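4.2 Tidying up without being told the rule

The most cheering result of the whole study came from the part we expected least of. When we planned the Dernari recordings, our main interest was in grasping: where people put their fingers, how hard they seem to squeeze, and whether a robot hand could copy them. Sorting was added late, as a way of getting people to pick up many small things in one sitting. It has since become the part of the project that we talk about most.

The idea is simple. A person sits at their own desk or dressing table, at home, and puts their things in order in whatever way suits them. We give no rule. We do not say whether to sort by size, by colour or by use, and we do not say when the job is finished. A camera worn on the head records what the person would see, including their hands. From these recordings alone, the Goltine model has to work out what kind of order the person is making, and then say where the next object ought to go.

Earlier work on tidying has mostly used a short list of large, easy objects: mugs, books, boxes, toys. These are good first steps, and we used a set of this sort ourselves in the pilot. But real surfaces in real homes are fuller and messier, and the things on them are often thin, shiny, see-through or nearly the same as each other. Make-up turned out to be a wonderful test for all of this. A pencil and a slim tube can look alike from above and yet call for different handling. A compact can be open or shut, and changes its outline completely when its lid goes up. A clear plastic case is hard for any depth sensor.

We recorded 19 people in this condition. Each session was then cut into short clips, one for each time an object was picked up, moved or set down, which gave us 1,000 clips after cleaning. We kept clips in which the hand covered most of the object, as these are exactly the moments that a robot working beside a person will have to cope with.

Figure 6 gives a good sense of what the model is faced with. It comes from one of the fuller desks in the set, and we return to it several times below, as it contains nearly every difficulty we care about in one view.
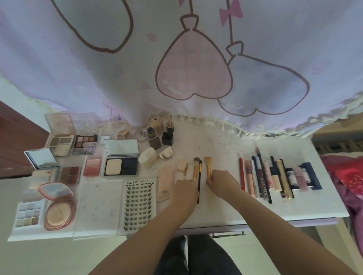 Figure 6. A view from the head camera in the make-up condition. Palettes and compacts are grouped at the left, brushes lie in the centre, and pencils, tubes and other lip and eye products are lined up at the right. The right hand is holding the fluffy golden brush.

Two kinds of order can be seen on this desk. The first is order by group: palettes, compacts and other flat items share the left half, while the base products stand towards the back centre. The second is order by line: the lip and eye products at the right are placed side by side, all pointing the same way. We call these "heap order" and "row order". They ask for different things from a robot. For heap order it is enough to know the right region, and any free spot will do. For row order the robot needs the right spot and the right angle, and a small mistake is plain to see.

Goltine handles this by keeping a loose map of the surface. Each object adds a soft mark to the map, and nearby marks that share a direction are pulled together into a row. Marks with no shared direction stay as a heap. There is no step at which the model must name an object before it can place it. We are very pleased with this choice. In our first version, a wrong name early on (a brush taken for a pencil, say) spoilt every later guess. In the present version the name is only one clue among several, and shape, direction and neighbours can outvote it.

The brushes are a lovely case. They lie in a row, like the products at the right, yet they differ from one another in handle and in head, and one of them is in the hand. A model that looks only at settled objects would have to wait until the hand let go. Ours treats a held object as a question: given everything else on the desk, where would it fit? For the view in Figure 6, the model puts its highest score beside the other brushes, and its second highest at the near end of the lip and eye products. We find both answers sensible. The second is the sort of thing a helpful guest might try.

Mirrors deserve a word of their own. The raised mirror of one compact and the mirrored lid of another are just the kind of surface that upset our pilot system, which read reflections as extra objects and tried to plan around them. We now compare each surface over a short run of views as the wearer's head moves. Anything that shifts in the wrong way is marked as a reflection and left off the map. The change is small, and it did more for the quality of our maps than any other single fix.

Cloth was a nicer surprise. We had worried that printed fabric close to the work area, such as the curtain with its cartoon drawings and lace edge behind this desk, would draw false detections. It did so in only two sessions, and in both the fault went away when we limited the map to the flat surface itself.

Some trouble remains. Clear plastic is still our weakest point. The empty tray in front of the palettes in Figure 6 is found in some views and lost in others, and when it is lost the model will happily suggest the same place for something else. Small sponges close to the colour of their neighbours are also missed at times. We tried raising the contrast before detection, which helped with the sponges and made the plastic worse.

We then took the maps to the arm in the Hevby laboratory, using a copy of one desk layout built from bought items. The arm was handed 13 objects, one after another, and had to place each of them. It chose the right region every time, which delighted us, though its row placements were often a little crooked and two of the pencils rolled. Section 4.3 looks at these placements more closely and compares them with the Ghasemi baseline, which was given the sorting rule in advance.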